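3. Classroom set-up and the snack-packing task 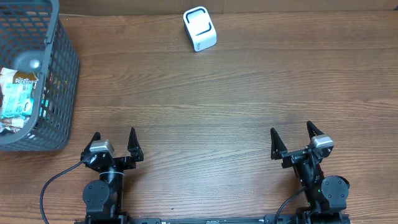

Figure 3. Work table seen from the head camera, with both grippers open. Basket of packaged snacks at upper left, white box near the far side.

3.1 The student project

The work reported here was carried out by the second-year robotics class at Usenthorpe, as the practical half of a module that runs from September to December. Students worked in teams of 3 and each team had the use of one two-armed station for a double lesson. The module leader, İlker Polat, set the same task for every team so that the results could be compared: move one packaged snack from the basket to a marked point beside the white box, then return both arms to rest.

The task was chosen for dull reasons. Snacks are cheap, they do not break anything when dropped, and a crinkled wrapper is harder to pick up than the foam blocks used in the previous year's module. Several students had asked for something less like a toy.

3.2 Station and layout

The two arms share a black metal base rail along the near side of the table (Figure 3). Each carries a parallel gripper with two tapered fingers and a small camera module mounted on top. A further camera looks down over the table from the head position and gives the view used in the figure. The basket is placed to the left and the box towards the back, leaving open table between them and the arms.

Teams were told to keep the wooden surface bare. A patterned mat was tried during the pilot lessons, but it confused the students' first object detector and was dropped. The grain of the table caused less trouble than we had feared, although one team did train a model that reported a wrapper whenever the blinds were open.

3.3 Collecting demonstrations

Each team recorded 70 demonstrations by guiding the arms by hand through a matching pair of leader arms. Recording was handled by Jonari, a small program written by an earlier group of students and kept going since then with a good deal of patching. It stores the camera views and the joint positions together and asks the operator to mark every run as kept or discarded at the end.

A run was kept if the packet reached the target area without touching the floor and without help from a student's hand. Runs in which the packet was dropped and picked up again by the arm were also kept. We debated this at some length — two of the teams felt it would teach the arm bad habits — and in the end left the rule as it stood, so that all teams had followed the same one.

Over the whole module the class recorded nearly 600 usable runs. The shortest usable run took 12 seconds. Times grew shorter over the first two lessons and then changed little.

3.4 Difficulties met by the students

Most failed runs happened at the basket. Its mesh sides let the cameras see part of the contents, but the fingers could catch in the openings when an arm came in at a low angle. Teams Witari and Rivas both solved this by raising the approach point and coming down from above, at the cost of a slower run. Other teams moved the basket a little closer to the arm and accepted the occasional snag.

Cables were the second cause. A cable that had slipped under the arm could pull the wrist off line on long reaches, and the recorded joint positions gave no sign of it. From the third lesson onwards a cable check was added to the start-up sheet.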